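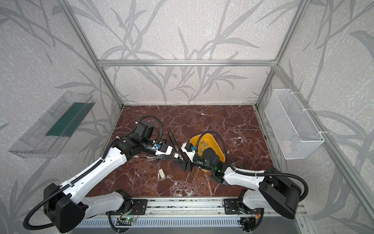

Wallpaper thread, because three of you asked and I've clearly got opinions now. I've been stuck on the downstairs hall since February and the whole problem was that our counter at the end of it is brown, and every paper I liked turned green or pink next to it. Pale grey with darker grey leaves and branches is the answer, I'm calling it! Look how it sits against that brown marble. The speckly white background helps a ton, it keeps the grey from going flat and sad.

---

Things I tried first, for the record: a cream stripe (looked like a dentist's), a big navy floral that I still love and will put SOMEWHERE, and a plain textured one from Plevell that showed every single bump in our plaster. Our plaster is mostly bumps.

---

A busy leaf print hides so much. Seams, dings, the spot where the old thermostat was. If your walls are bad, go leafy. If your walls are good, congratulations, do whatever you want.

---

Okay, money. Paper for the hall came to $306, paste included, and I bought 5 rolls. I needed every one of them. Branch patterns have a long repeat, so you lose a chunk off each strip lining up the twigs. Check the repeat on the label before you do your math. I did my math first and then had to go back to Ochoa for the last roll (same batch number, thank goodness).

---

Someone asked about paste-the-wall vs paste-the-paper. Paste the wall, every time, if your paper allows it. I did the powder room the other way a while back and ended up wearing a strip like a cape.

---

Florian Delaunay came over to help with the corners and we had a real argument about whether the branches should go all the way around or stop at the door. I said all the way around. He said it'd feel like standing in a hedge. We went all the way around and I like my hedge.

---

Corners: don't wrap a full width around one. Cut it so you've got an inch or so past the corner, then start the next piece with a fresh plumb line. The leaves won't match perfectly in there and you'll stop seeing it in two days, I promise.

---

Still deciding on trim. White feels too crisp, and I've got a sample of a warm grey called Berkdale taped up by the light switch that looks great in the morning and kind of like putty after dinner. Might try it one shade lighter.

---

Also yes, the navy floral may be going inside the coat closet. Will report back once I've moved all the coats.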